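Workshop notebook: tabletop pick scene in simulation, first full layout
11th June
4 min read
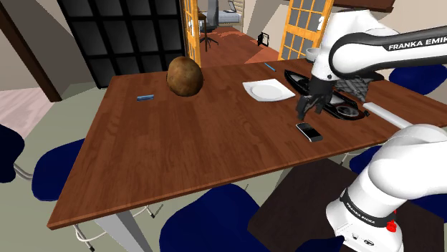 Trultmont Shared Workshop – Automation Group

Purpose of entry. To record the state of the simulated tabletop before the layout is frozen, and to list the work outstanding ahead of the next build session. The entry follows on from the notes on arm mounting and should be read with them.

The scene now loads with the dining room model, the Franka arm and the full set of loose objects. The room is the one distributed with the Fevska asset set. It was selected over the plain gray test room used until now, in which every surface had the same color and the perception code was given too easy a task. The wood grain on the tabletop and the glass doors behind it should provide a more useful level of difficulty. The doors have been left open, so the second room is also loaded. This adds to the loading time and may be reconsidered.

Objects. The potato remains the principal grasp target. Its collision mesh was rebuilt this week from the visual mesh, as the earlier version was a plain sphere and rolled when touched. The new mesh has 1,186 faces after reduction. A further reduction to 200 was attempted and rejected: the contact points moved visibly between steps and the potato crept across the table without being touched. The square plate is retained as the place target. The phone, the pen and the small blue block act as distractors and are not to be moved by the arm during the first series.

The long black object to the right of the plate requires a decision. At the present starting pose the gripper hangs directly over it, and a straight descent would bring the fingers into contact. Two options are open: move the object toward the far end of the table, or change the starting pose. The second is preferred. The object positions are shared with the Mimham configuration file, and any change there must be repeated by hand in three other places.

Physics settings. Solver step unchanged from the previous entry. Friction on the tabletop has been raised slightly. The plate was found to slide when the potato was set down on its rim, and the higher value corrected this in most runs. It did not correct it in all of them, and the remaining cases have not been explained. Members making further changes to friction are asked to write down the old value before entering the new one. The value in force before this session had to be recovered from a backup.

Grasp trials. A first series of 100 attempts was run on the potato with the starting pose as it stands. The series was intended as a check on logging and not as a measure of performance, and no success figure will be quoted from it. Three points were noted:

– The grasp planner prefers to approach along the long axis of the potato, where the fingers have the least to hold.
– The log file records the commanded finger width and omits the measured width. Both are needed.
– Resetting the scene does not restore the plate to its original angle. It returns to the correct position, turned.

The reset fault is the most serious of these and should be dealt with before anything else. Any series run with the fault present will drift away from its starting layout, and the results cannot be compared from one run to the next.

Chairs. The five navy chairs around the table were loaded with full collision geometry, legs included. This has been replaced with simple boxes. No difference in arm behavior was observed and the scene runs noticeably faster. The shelving unit and the furniture in the second room have been set to visual only.

Lighting. Left at the default. The screen of the phone is reflective and may trouble the depth estimate at certain camera angles. To be examined after the reset fault is closed.

Relation to the physical bench. The workshop table is smaller than the simulated one, and the arm mounting differs. The Yakubu bracket drawings give the correct base height, and the simulated base should be brought into line with them before any path is transferred. Until this has been done, paths from this scene are not to be run on hardware. The rule applies at reduced speed as well.

Outstanding work:

1. Correct the plate reset.
2. Add measured finger width to the log.
3. New starting pose, clear of the black object.
4. Base height from the bracket drawings.
5. Repeat the 100 attempts, then proceed to the series of 2,000 if the logs are complete.

The long series will occupy the shared machine for almost a full night and must be entered on the booking sheet. The scene file has been saved under a new name. The previous version is to be kept until November, when the storage is next cleared.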